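We use cookies to remember your reading level. Accept / Settings

How a robot practices in a pretend house

A simulation is a copy of a place made by a computer. At the Pulano lab, Jeferson Peixoto tests robot programs this way.
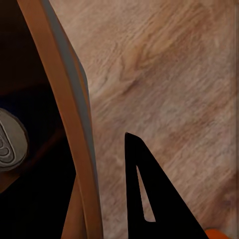 A black gripper finger over simulated wood grain.

Each test run has 600 steps. At each step, the program reads its camera views and picks the next small move.
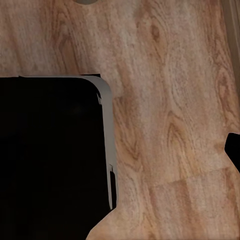 What the team measured

They compared 2 programs. One used close-up views only. The other also used a view of the whole room -- furniture, floor and walls. The second program finished more runs.

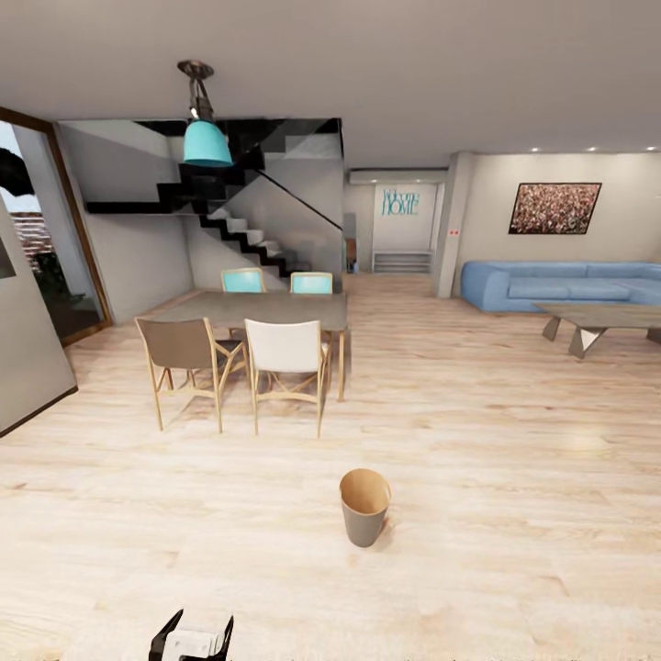 The room view, with the gripper low in front and a wastebasket ahead on the floor.

The next tests start in February.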